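**From the Plerkby Allotments newsletter, July**

### The squash problem, continued

Every spring we print a polite paragraph asking members to think before they sow a full packet of zucchini. Every July we find out how that went.

The share table by the gate has been full since the second week of June. The rule is that you leave what you can spare and take what you'll eat, and it works very well for beans, lettuce and anything red. With squash, people leave. On Friday evening I took home two that I hadn't grown, felt good about it, and came back on Saturday to find a bag hanging on my own shed door. There was no note. I have my suspicions, and they concern plot 20.

Domenica Lüthi has offered to run the scales again this year, so we'll have a proper total by fall. Last year's came to 264 pounds of summer squash given away through the gate table alone, and that leaves out whatever got slipped into unlocked cars. 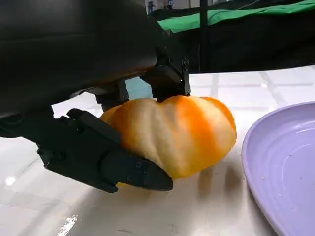 The Ferport pantry will take them, with conditions. They want squash no longer than seven inches, picked that day or the day before, and delivered on Tuesday mornings before ten. They don't want the ones that have been hiding under a leaf for two weeks and could hold a door open. Last August we sent over a crate of those and got it back, which I hadn't known was possible with a donation.

If you can't make the Tuesday drop, leave your crate on the left side of the tool store with your plot number on it. The right side is compost. We had a mix-up about this in June, and it cost somebody a nice batch of pattypans.

A few practical points while I have your attention. Pick small and pick often, even if you're sick of the sight of them - a plant with one giant on it slows down, and I admit some of you may see that as a feature. Cut the stem with a knife and leave an inch on. Twisting takes half the plant with it. The gray dusting on the leaves is powdery mildew, and it shows up every year the moment we stop worrying about it. Take off the worst leaves and bag them. Water at the base, in the morning, and keep the hose off the foliage.

On recipes, we asked for contributions and received eleven, nine of which were zucchini bread. All nine call for one medium zucchini. At our present rate of production that means each household needs to bake 80 loaves before Labor Day, so please get started. The other two were a pickle, which is good, and a chocolate cake, which is bread. 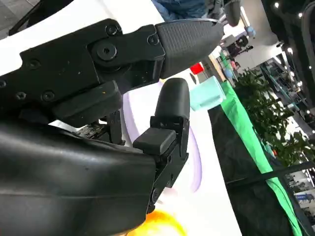
Hannelore Imhof wrote in to say that we have this all wrong, and that the trouble isn't the planting but the picking. She grows four plants, goes round them every morning before coffee, and eats the lot at finger size, fried whole with the flowers on. "I have never put one on that table," she writes, "and I would like it known that I have taken several off." It is now known.

She has also offered to show anyone how she does the flowers. Bring your own pan and meet at her plot at six on the first Thursday of the month. She will supply the oil. Please don't bring squash.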